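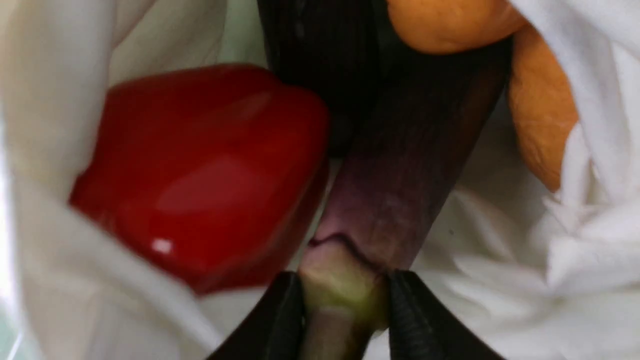

Accueil | Cours | Travaux dirigés | Annales | Contact

Juillet - équipe pédagogique, procédure pénale

Séance 2. L'audition de la partie civile

Rappel : la victime n'est partie au procès que si elle s'est constituée. À défaut, elle est entendue comme témoin et prête serment. La constitution peut intervenir à l'audience, avant les réquisitions du ministère public sur le fond.

Conséquences pratiques :
- la partie civile ne prête pas serment ;
- elle a accès au dossier par son avocat ;
- son appel ne porte que sur les intérêts civils.

Le huis clos déroge à la publicité des débats. Devant la cour d'assises, en matière de viol, il est de droit si la victime partie civile le demande. L'arrêt sur le fond reste prononcé en audience publique.

Cas pratique : Mme Rizvi, salariée de la société Olix, dépose plainte contre un collègue et se constitue à l'audience correctionnelle. Le tribunal relaxe. Le parquet ne fait pas appel. Que peut-elle encore obtenir, et sur quel fondement ?

Réponse rédigée, 80 lignes maximum, à déposer sur Platia mercredi avant 20 h.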